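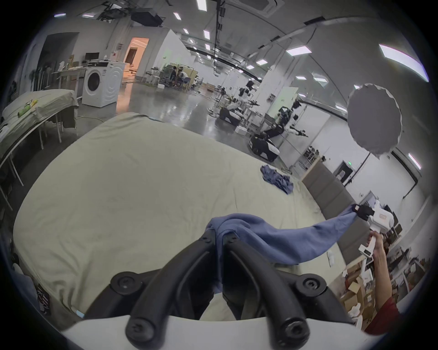

Rekha Rana says you should never fold a blue cloth on a bed, because the bed gives and you end up with corners that only look like they match. She left that under my last laundry post and I have been thinking about it ever since, mostly while folding cloths on a bed.

I get her point! A table is firmer. But my table is always covered in stuff, and a mattress is big and soft and right there, and nothing slides off it onto the floor. So I'm sticking with the mattress, Rekha, sorry.

What I have changed is the order I do things in. I used to grab a cloth by the middle and sort of flap it until it looked square (my sister Mamta still does this and hers come out fine, which is annoying). Now I find two corners first, pull until the edge between them goes tight, and lay the whole thing down in one go. Then I run my hand from the center out. If you skip that part the wrinkle gets folded in with everything else, and you find it again in June when you finally get to the bottom of the stack.

It's also much nicer with two people. One on each end, walk toward each other, hand over the corners, done. On my own I lay the cloth flat and bring the far edge to the near edge – never the other way, or I drag the sheet along with it.

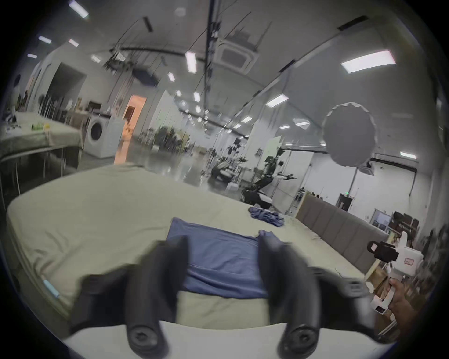

Then comes the last fold, and I go back and forth on that one. Thirds fit my shelf better, halves are quicker. Nisha Dhillon wrote to me in favor of rolling, and I did try it for a whole load, but the rolls kept coming undone and I got grumpy and went back to flat.

The unfolded ones wait in a heap at the far side of the bed, up by the headboard, and I work my way through. I like seeing the heap shrink. If I put them in a basket I forget they exist!

One more thing, for those of you who asked about the sheet. Plain, pale, pulled snug at the edges. I tried a patterned one for a while and kept losing track of where the cloth's edge was, so that's back in the closet.

Next up is fitted sheets, and I'm going to need some help with those. Tell me how you do the corners.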